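We use cookies to keep you signed in. Accept | Settings

Footwork tempo for a group of mixed levels

bpolak
The track for our August showcase runs at 132 and the newer dancers lose the heel-toe switch by the second eight. I want to drop it to 124. Any objection to pitching a club track down that far?

Roswitha_Z
Yes. The kick pattern stops reading as club below 128. Drill at 120, perform at 132.

z.bognar
Disagree. Time-stretch with the key locked and the kicks hold up fine at 124. The vocal chops smear first, so check those.

Roswitha_Z
They hold up on headphones. On a hall system the low end goes soft and the dancers start following the vocal. I ran 21 rehearsals that way and went back to the original.

bpolak
What floor? Ours is sprung, with vinyl on top.

Roswitha_Z
Concrete under vinyl. On a sprung floor you may get away with 126.
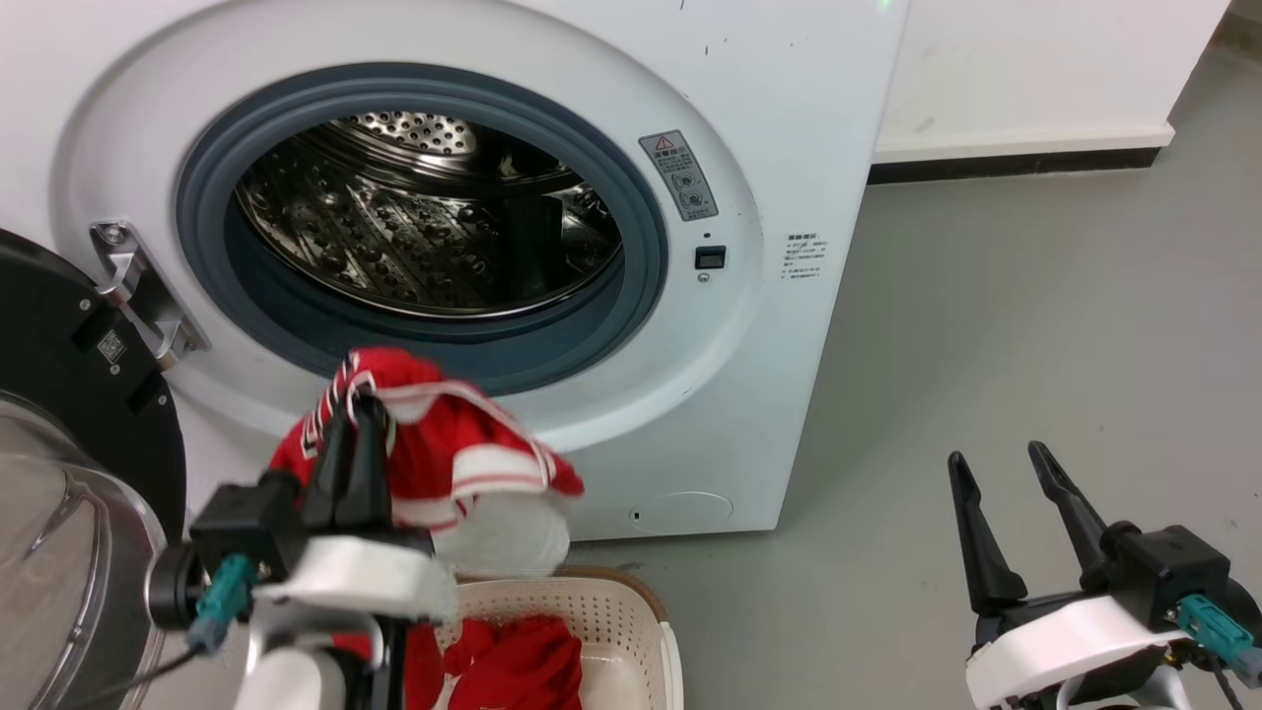
The other option is to leave the track alone and put the new dancers on half-time for the first 3 phrases. They keep the bounce and only switch feet on the one.

z.bognar
Half-time works. I'd still cut the second breakdown, it's too long for a stage set.

bpolak
Trying half-time at 132 next week. The breakdown stays.

Comments

Birutė S.: Which shoes? Rubber soles grab on vinyl at that speed.

Irén: Same problem with our juniors. Half-time fixed most of it.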